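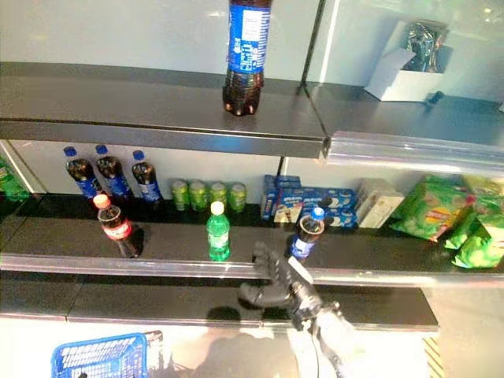
How much should a small store set aside for its first shelf-stocking robot? Enough to cover the machine plus a full year of service, training and spare parts, and our new planning guide walks you through how to get to that number before you sign anything.

14/04/2021 - Dranum is releasing its Equipment Planning Guide for convenience and grocery stores, and I'm really pleased to be the one telling you about it. I'm Leopoldo Valdovinos, I run customer planning here, and I've spent more evenings than I'd like going over quotes with store owners at their back counters. The guide came out of those evenings (and a lot of coffee).

Most owners I talk to start with the purchase price. Fair enough, I did too! But the sticker is only the first line. You've got delivery, installation, floor marking, the hours your staff spend learning the thing, the service plan, and then the grippers or hands, which wear out on their own schedule and get quoted separately by a lot of sellers. The guide has a worksheet with a line for every one of these, and a blank column so you can put two quotes next to each other.

We tried the worksheet in March with Georgiou, a family grocery chain, and with Forholm, who run snack and drink shops in train stations. Georgiou decided to lease. Forholm went for a purchase with a longer service plan, mostly on account of their opening hours. Same worksheet, different answers, and I was happy with both.

There's a long section on products too, and it's my favorite part. Cans and boxes are one kind of job, a bottle is another, and a foil snack bag that slumps over is something else again - so write down what you sell before you ask for a demo. Then ask the seller to run the demo with your items on your kind of shelf. Measure your shelf depth and the gap between shelves, and bring those figures with you.

A few details people keep asking me about:

The guide runs to 30 pages and is free to download. Printed copies are free as well while we have them; we had 3000 made.

The worksheet comes as a spreadsheet and as a page you can fill in by hand. Plan on about 10 minutes if your quotes are already in front of you, longer if you have to go dig for them.

It works for any maker's equipment. We do sell our own planning service, Prornano, and it gets one page at the back - that's it.

If you'd like a printed copy, write to the Dranum planning desk and put reference 3429 in the subject line. Please tell us how many stores you run and whether you're thinking of buying or leasing. I read those notes myself, and I'll call you back if you leave a number.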